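Last updated: 29 July 2023

Bins and liners, notes after the second week

Came in for a couple of hours while the place was quiet. Orla Duggan asked me to write down how the bin job is going before we talk to the Valamen people about adding the second building, so these are my notes plus what the cleaning staff told me.

The job as agreed in March: the two-armed machine goes round at night, takes the full liner out, ties it or leaves it for tying, and puts a fresh one in with the edge folded over the rim. The staff collect the bags and do everything else. Valamen quoted 600 seconds per bin as the upper limit. Our slowest logged one was 1390, at the round bin in the rest room, and I stopped it by hand.

The rim is where the time goes. The left arm is fine for holding. The right one has to get its tip between plastic and bin, and with the thin liners it tends to catch both layers or none. Fevulano liners are stiffer and go better. We have 400 left of the thin ones and Orla wants them used up first, so I've asked for those to go to the offices upstairs where people still do it by hand. 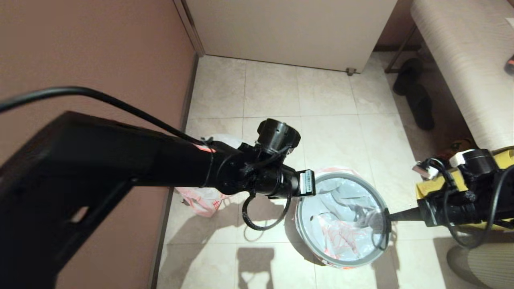

Cable slack needs another look. I shortened the tie on the left arm on Thursday and it still hangs lower than I'd like under the wrist. To do: try a clip further back, then run the full reach test again with the arm low.

Changes for the staff. Catríona Phelan used to do the whole floor on her own from five in the morning. She now starts at seven, which suits her for the school run, but the early shift paid a supplement and that has gone. Nobody had worked that out before we started. Orla has taken it up with Ditimden, who hold the cleaning contract, and there is no answer yet. I don't think we should extend to the second building until there is.

She also says the bending is less and her back is better for it, but the walking is the same, and she now spends the first part of the shift checking what the machine did. Badly folded liners slide down inside when someone drops in anything heavy. She redoes those. We hadn't put checking in anyone's hours. It should be in the rota as a job with a name and time against it.

Other points from the staff:

- They want to be able to pause it without ringing me. Fair. Will show both shifts the stop and the restart.
- Things left on the floor near a bin. The machine waits, then gives up and logs a skip. They'd like the skips on paper by the door. The tablet is always flat.
- The Chantharasri training sheet is no use to them. Too long, and it starts with the network settings. I'll write one page.

Next week: liner test with the stiff type only, cable clip, one-page sheet. Ask Orla about the supplement again on Monday.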